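April, notebook, afternoon

Still on the oil question. Nikau McKinnon came back from the Brondness open day convinced that Ilov hard oil cures overnight and that we should switch everything over to it. I asked what he had seen. He had seen a leaflet. The leaflet says "touch dry", and touch dry and cured have never meant the same thing in this shop.

What we have so far: offcuts of beech and ash, 2 coats each, Ilov on one half and our usual Bernent on the other. After 6 hours the Ilov side felt better under the thumb, I'll give it that. Then I put a drop of vinegar on both and got a ring on both. The Bernent ring was fainter. Morena Amato says my thumb is not a measuring instrument. Fair, but neither is a leaflet.
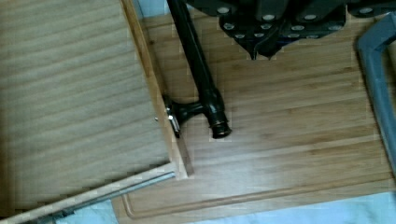
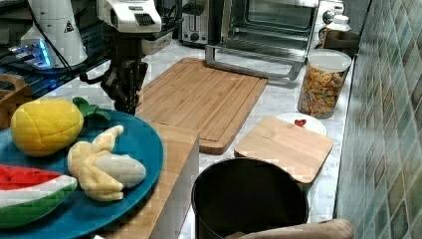 Vinegar rings are only half the complaint, though. The other half is end grain and any cut edge, where oil goes in fast and the surface looks starved by the second coat. Flat samples hide this completely. A bamboo board with a juice groove, like the one on the counter, would be a much harder test, and the groove's rounded corner is where I'd look first. If the finish pools there and stays tacky, I don't care how quick the flat bits are. Morena thinks bamboo takes oil too differently from beech to tell us anything. She may be right, so run both.

Batch 3171 of the Ilov smelt sharper than the first tin. Ask Zapata whether the recipe changed. They will say no.

To do: 4 fresh beech blanks, grooves routed, same grit throughout. Nikau to write the times down this time. No switching until I've seen a full set.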